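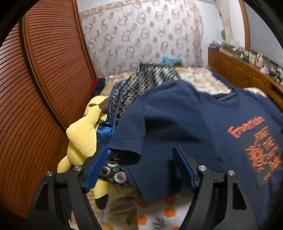

Irkance, the little home-sorting outfit I run out of the back half of an old shoe store, is opening its new Sunday Clothes Table this November, and I'd love for you to come by with a bag of whatever is sitting on your bed right now. I mean that! The bed is where laundry goes to wait in most houses I visit, and the pile is almost always the same sort of mix: a navy T-shirt with a big orange print, something dark with little circles all over it and a shiny blue trim, a yellow plush toy that got scooped up with the rest, all of it heaped on top of a perfectly nice flowered bedspread. You want to go to sleep, so you move the pile to a chair. Then you want to sit down, so it goes back to the bed.

My name is Raed Kassab, and I've been helping families in Brandão sort out bedrooms and closets for 10 years now. Last year we made 833 home visits (my knees can confirm the number), and bedrooms beat kitchens by a mile. People kept telling me they didn't need a whole visit, they just needed a big table, a couple of hours and somebody to say "okay, next one." So that's what we built.

The Clothes Table opens at 10 in the morning every Sunday at our Damia Street shop. You bring one bag or basket per person. We supply the table, hangers, folding boards, labels, a lint brush or two and coffee that I'm told is fine. You go through your clothes one piece at a time and put each one in a spot: wear it, mend it, hand it down, or let it go. Toys that came along for the ride get their own bin at the end of the table, so they go home with the right kid and don't end up folded inside a sweatshirt. I've found them in there more often than I've found matching socks.

A few things I get asked a lot. Yes, you can bring clean laundry that just needs folding. Please don't bring wet things, we have nowhere to hang them. T-shirts with big prints on the front get folded with the print facing up, so you can find the one you want without digging (and turn them inside out when you wash them, the print will thank you). Slippery trims and satiny edges are a pain in a stack, so I roll those pieces or hang them. And if your kid wants to come and argue for keeping a shirt that stopped fitting two summers ago, there's a chair for them too. I usually let the kid win one.

Our partner on this is Retport, the mending shop two doors down, and I'm really happy they said yes. They'll have a sewing machine set up at the far end and will do small repairs while you sort: popped sleeve hems, loose buttons, seams that have started to go. Small fixes are free on opening day and priced on a card by the machine after that. Bigger jobs can be left with them overnight.

Anything you decide to let go can stay with us. Wearable clothes go on the swap rail by the front window, where anybody can take a piece home, and worn-out cotton gets cut up for rags, which we give away in bundles.

We tried the whole setup over the summer with 92 neighbors, and the main complaint was that the table was too short. The new one is longer. I had to take a door off to get it in.

Sorting at the Clothes Table is free and you don't need to sign up. If you'd like me to come to your house and start with the bed, those visits are still booked at the shop counter, and weekday mornings are the easiest to get. Press folks are welcome on opening day too. Come find me at the folding end, and bring a bag.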